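Peltside Community Help — Home, Office & DIY

Moving office chairs on a laminate floor without wrecking it (and how to lay the room out)

Posted by priltley_lou, 22nd November

Hello all, hoping for a bit of sense from people who have done this before. We've taken on a room on the top floor of the old Aranda building, just us and a lot of desks, and I've somehow become the person in charge of where everything goes. I like the place a lot. White walls, bare concrete ceiling with the beams and pipes on show, tube lights, and a long ledge running along one wall that everyone wants to put plants on. The floor is wood-grain laminate, brown and grey planks, and that's where my worry starts.

We've got black mesh office chairs on castors, the tall sort with a headrest, and people shove them about all day. From desk to table, from table to window, over to somebody else's desk for a chat and then left there. I've started finding faint lines in the planks near the big white desk. They might be scuffs, they might be scratches, I can't tell and I'm a bit scared to rub at them.
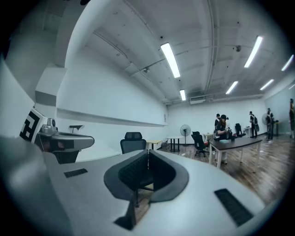
The other thing is that the landlord's inventory is very thorough (it runs to 267 lines, I counted because I had to initial every page) and the floor gets its own entry. So I'd like to get into good habits now and not have an awful conversation when the lease is up in January.

What I'm after, really:

Is it better to roll a chair or lift it when you're shifting it across the room? I've been told both, very firmly, by two people who sit next to each other.

Do those clear plastic mats work on laminate or do they just slide about?

And is there anything to be done about cables? Ours trail over the floor on one side and the chairs go straight over them. I'd rather not drill anything.

Budget is up to 400 pounds for the lot, though I'd be thrilled to spend less.

Thank you!

Fulgencio Iglesias

Right, I looked after a shared workspace in Wustard for a good few years and chairs were the bane of my life, so pull up a seat (sorry).

Roll or lift: roll it if the floor is clean and the castors are clean, lift it if you're not sure about either. The castor itself does very little harm. What does the harm is the bit of grit that's got stuck to it, and that gets dragged along the plank like a little nail. Tip one of your chairs over this afternoon and have a look at the wheels. I'd bet you a cup of tea there's hair wound round the axles, and fluff, and probably a staple. Pick it all out with an old pair of tweezers, wipe the wheels with a damp cloth, dry them, done. It's a horrible job and oddly satisfying.

When you do roll one any distance, stand in front of it or behind it and use both hands, low down on the seat. If you push from the top of the backrest the whole thing leans and twists, and with those tall ones the headrest end wants to go its own way. Holding the seat at the front corners is what I always did — you can feel straight away if a wheel has jammed, and then you stop before it leaves a mark. Take whatever's on the chair off first as well. There's always a jacket on the seat and there's always a sleeve that finds its way under a wheel.

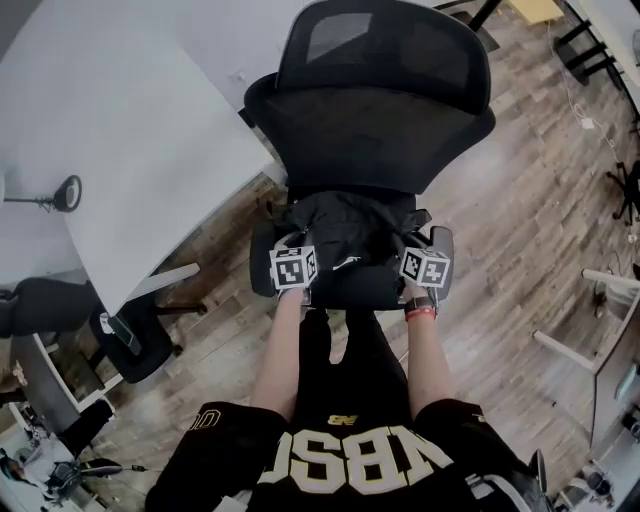 Next thing is castors. Most office chairs come with hard nylon ones, which are meant for carpet. You want the soft kind for hard floors, usually sold as rubber or polyurethane. They pull straight out and push straight in, no tools, but do measure the stem before you order because there's more than one size and I've got a drawer full of wrong ones to prove it. It's the single best thing you could spend your money on and it'll leave you plenty over.

Mats I'm less keen on. You have to get the smooth-backed type for laminate, as the ones with the little spikes underneath are for carpet and will make things far worse. Even the right ones creep a bit, and grit gets in under the edge, and then you've got sandpaper with a chair on top. If you do have one, lift it and sweep under it every week.

As for your lines, try a barely damp microfibre cloth first. If that doesn't shift them, a clean pencil eraser, gently, on one mark somewhere out of sight. If it comes off it was a scuff, and you can stop worrying. If you can feel it with a fingernail, it's a scratch, and I'd get one of those wax filler kits in a close shade. Please don't steam mop it, whatever anyone says.

Cables: go up if you can. Stick-on trays under the desks, then down one leg with hook and loop ties. For the bit that has to cross the floor, use a low rubber cable cover. Chairs will bump over it but at least they aren't squashing the wire. And move the desks nearer the sockets if there's any chance of it! We spent ages hiding a cable that would've vanished if we'd turned one table round.

Oh, and your ledge: plants are fine but put saucers under them. Water runs down a white wall and you'll see it forever.

marrowfat

just get a rug

tilda_b

I'd second the soft castors, we swapped ours and it's so much quieter too, which I hadn't expected to care about but I really do. No more rumbling when someone scoots across to the bin.

One thing I'd add is to check for anything metal with bare feet. We had a stool with no pads on the legs and it did more damage than all the wheeled chairs put together. Felt pads cost next to nothing, but they do wear down and fall off, so have a look every couple of months and keep a spare sheet in a drawer.

Also take photos of the floor now, with the lights on, and email them to the landlord. We did it late and wished we'd done it on the first day.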